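Coughlan Bursary – your questions answered

I've been looking after the Coughlan Bursary for students from Sirholm since my own two left school, and I get asked the same things every spring. I've written the answers down so you don't have to wait for me to get round to my emails. (I'm slow. Sorry!)

Who can apply?
Anyone who went to school in Sirholm or Skandden and has a place on a full-time course. College, university, an apprenticeship with a taught part – all fine. You don't need to be 18, and we've had a good few applicants in their forties.

How much is it?
There are two sorts of award. The main one is £2000, paid in two halves, one when you enrol and the other after the winter break. The small one is £500 in a single payment, and it's meant for books, tools, travel or a deposit on a room. You can put in for both on one form but you'll only be given one of them.

How many do you give out?
We can help 15 people this year. I do wish it was more.

When's the deadline?
Forms need to reach us by 29 May 2019. If you're posting yours, please leave plenty of time. They open in April, so anyone who starts early gets a decent run at it.

Do my marks matter?
Much less than people think. We ask for your latest results mainly to check you've got your place, or are likely to get it. The page where you tell us about yourself counts for far more, so spend your evening on that one!

What should I write on that page?
Tell us what you're going to study and what the money would pay for. Be plain about it. Pádraig Quinlan reads every form before I do and he loves a proper list of costs, even a scruffy one. "Bus pass, boots, second-hand laptop" tells us a lot more than a paragraph about your passion for learning.

Does my family's income come into it?
Yes, for the main award. There's a short section on page three and we ask for one document to back it up. The small award doesn't look at income at all.

Can I get this as well as a student loan?
You can. Some colleges do count outside awards when they work out their own hardship money though, so ring their finance office and ask before you sign anything. Get the answer in an email if they'll do it.

I'm moving into a rented room. Can I spend the money on that?
Yes, rent and deposits are both fine, and so are the dull bits like bedding and pans. Keep your receipts for the first term.

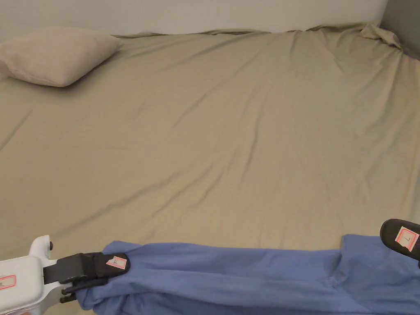
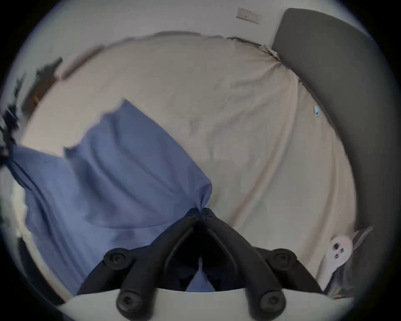

What if I drop out or change course?
Changing course is no trouble, just drop me a line with the new details. If you leave before the winter break we don't ask for the first half back, but the second half goes to the next person on the list.

Who do I ask for a reference?
A teacher, a boss, a youth leader, anyone who's known you for a year and isn't related to you. Sivaprasad Kamath at the Parari Centre will write one for people who've been to his evening classes – give him a fortnight, please.

Where do I send it?
Post it to Coughlan Bursary, PO Box 2086, Sirholm, or hand it in at the front desk of the Parari Centre and ask for a receipt.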